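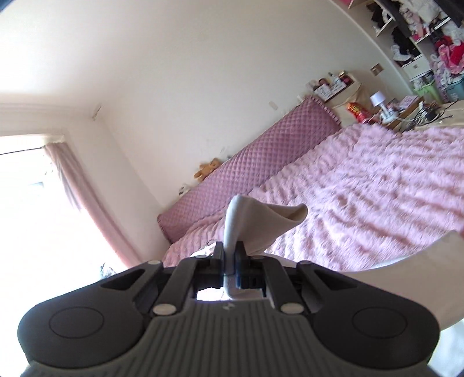

# Bedroom reset: what I learned from folding other people's stuff

For my home care class project I picked the bedroom, mostly because I figured it'd be the easy one (ha!). Everybody else in my section went for kitchens. I wanted to find out how long a full tidy takes if you do it in the same order every time, so I wrote a little checklist, called it Kalach, and stuck to it for three rounds.

The room is very pink. The bed has a fluffy pink blanket with a long shaggy pile, and it shows every single handprint - you smooth one side, lean over to do the other, and now the first side looks slept on again. I ended up doing it last, after the cloths and the toys.

The stuffed animals go back up by the padded headboard. In round one I left that for the end and had to redo the blanket, so they got moved up the list.

Thin white cloth was the hardest thing to fold. It curls over at the top and won't stay flat. My first round took some 2 hours with all the stopping to write notes, and the last one was way quicker!

Still to do before the Tuesday check-in:

- type up the Kalach checklist neatly
- add the times for rounds two and three
- try the same order in a room with a plain blanket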